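Go and Watch a Robot Open a Drawer

I spent most of Sunday at the Meltside open day in Clercombe, and I've been pestering friends about it ever since. My opinion, for what it's worth: every town with a robotics workshop should throw its doors open like this, and people who think they don't care about robots should be first in line.

I went in expecting dancing. What I got was drawers, bowls, snacks and bottles, the stuff of anybody's apartment, and I loved it! The session I watched ran 28 minutes and I stood there for all of it. You start rooting for the arm. You catch yourself leaning sideways, as if that would help.
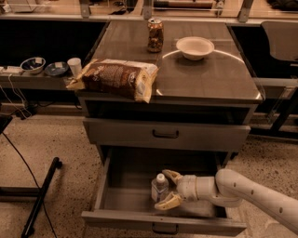 Reaching into a drawer is a much harder job than I ever gave it credit for. There are walls on every side, and whatever you want might tip over if you bump it. I do it before coffee with my eyes half shut. Watching a machine line itself up for the same job made me respect the machine, and also my own left hand (which has never had any praise before).

Videos don't give you this. They get trimmed to the good bits, and the slow parts are where you learn something. A kid beside me asked why it was taking so long, and got a proper answer from the team. More of that, please. I'm going back in January, and I'm bringing my skeptical neighbors.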